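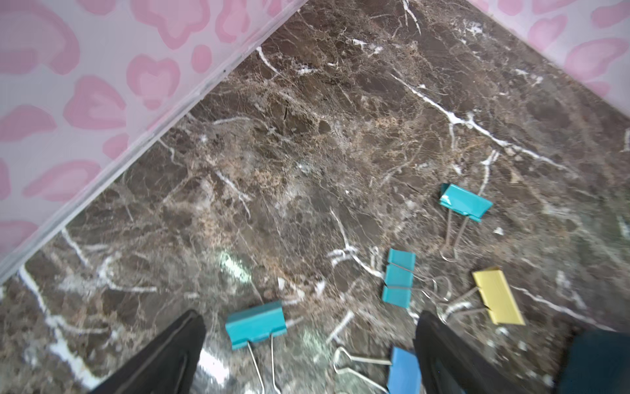

Figure 1. Teal, yellow and blue binder clips on the brown marble surface.

3.2 Work surface and small items

The Hurham study looked at how desk stationery is stored and put away in shared workspaces. In February, 179 students returned the first questionnaire, and 40 of them kept a tidying diary. Binder clips were the item most often reported as left out at the end of the day.

For the Endik layout the group chose a polished marble surface with strong white veins, enclosed by panels in a pink heart and leopard print. The pattern was kept throughout — a plain backing had been used in the earlier Fitar layout — so that the two could be compared on ease of finding small items.

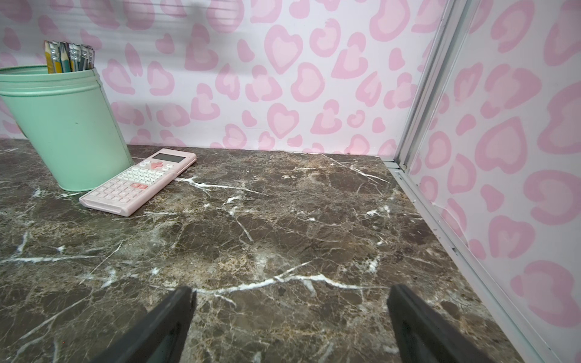 Figure 2. The mint green pencil cup near the back wall.

Storage was limited to open containers. Respondents preferred a wide cup to a lidded box, and several noted that a container at the back left more of the surface free for writing. Clip colour was recorded separately and is listed in Appendix B, with the diary entries. The Lau layout is treated in section 3.3.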